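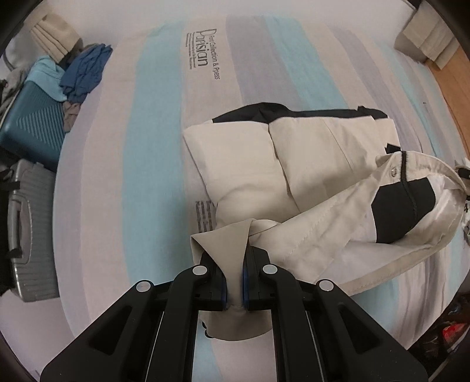

Unit 3: Folding outerwear. Most of what gets taught about folding a jacket comes from people selling you something, and I would like you to start this unit doubting all of it, me included. The usual claim is that a jacket should go down to a rectangle, with the sleeves tucked in first. Fine for a shirt. Now look at the beige and black one on the bed: the body is already a decent bundle and a sleeve still sticks out past it. Anyone who folds coats knows that sleeve. The Perkov manual gives it one line ("tuck remaining sleeve"), and I have yet to meet a student who could tell me where.

Points to argue with before class:

1. "Always start flat." Walter Alvarado teaches this at Venarstead and I mostly agree, but flat on what? A mattress gives under your hands and a table doesn't. His handout never says which he used.

2. "Hood in first." Try it both ways. A hood folded down over the chest makes a lump right where you want your crease.

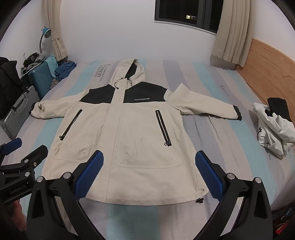

3. "Zip everything." Chest pockets too? The manual says yes and offers no reason. I think an open pocket catches your fingers and that is the whole of it.

4. "Rolling saves space." Perkex prints a figure of 3,722 folds tested and does not say how many were jackets, or who measured the result. Treat it as advertising.

For September: bring one lined jacket with a hood. Fold it, leave it an hour, open it, write down where the creases fell. Cárdenas, chapter 3, is optional and too sure of itself.

Comments (3)

Flor Marulanda
Tried hood last and the lump just moved to the top.

Jhonatan Ríos
does a raincoat count as lined?

Everaldo Toledo
Walter used a table. I was in that class.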